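We use cookies to keep this site working and to see which pages people read. Accept all | Manage settings

Skinner Street Reading Room: six-month progress report to the Valtine Fund
September 13, 2025

Hi Ailsa,

You asked me to keep this plain and skip the jargon, so I'm writing it the way I'd tell you over coffee. It covers everything from March up to now, and the spreadsheet is going to you separately (Keir is still fixing one column, sorry!).

The big thing first. We said we'd sign up 200 families for the home reading bags by the end of the summer, and we got to 189. I'd love to tell you we hit it, but I'm still pretty happy, seeing that we lost most of June to the roof. The families who joined have mostly stuck with it, too. Only nine have dropped out, and four of those moved away.

Each bag goes home with three books and a little notebook where the kids can write or draw whatever they like about what they read. The notebooks were Keir MacLeish's idea and I thought they'd come back blank. They don't! One boy has been drawing the same dog in every book he borrows, including the one about volcanoes.
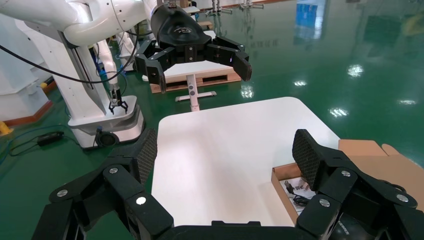
The Plostidden branch is where things have gone slower. We opened the Saturday hour there in the spring and for a good few weeks it was me, two sisters and their grandfather. I moved it from ten o'clock to one, after the soccer games let out, and that made a real difference. We now have 31 kids on the list for that hour and I've had to borrow chairs from the church. I would like to talk to you about chairs at some point.

Money. We're under on printing and over on books. The printing is under thanks to Funness, the copy shop on the corner, who did the flyers at cost and wouldn't hear of charging us for the second batch. The books are over for a boring reason, which is that picture books in hardcover went up and the paperback ones don't survive the trip home more than five or six times. I switched to hardcover for the under-fives and left everyone else on paperback. If you'd prefer that I hold off on the next order until we've spoken, tell me before the end of the month, otherwise I'll go ahead with it.

The Spanish and Polish shelves are new since you visited. Parents had been asking for them forever, and a couple of moms picked out the titles themselves, so the shelves look nothing like what I would have chosen and they're borrowed from constantly. We need more chapter books in Polish. I've found one seller so far and their shipping is painful. 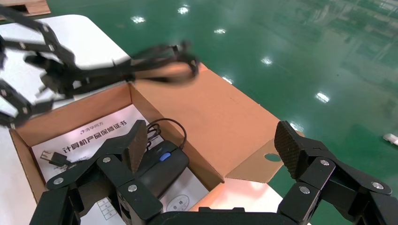 What didn't work was the Tuesday evening session for parents. I put out a nice flyer, I made soup, and three people came the first time and one the second. I think folks are just tired at that hour. I've stopped it for now and I'm trying a fifteen-minute chat at pickup, standing up, coats on. Too early to say much about that.

For the next six months I want to get past the 200, keep Plostidden going through the winter (the heating there is its own story), and train two more people to run the Saturday hour so I can be sick once in a while. Keir has said yes to one of those spots. I'm still looking for the other.

Call me any afternoon except Thursday if something in the numbers looks off.

Want stories like this in your inbox? Sign up for our monthly newsletter. You can unsubscribe at any time.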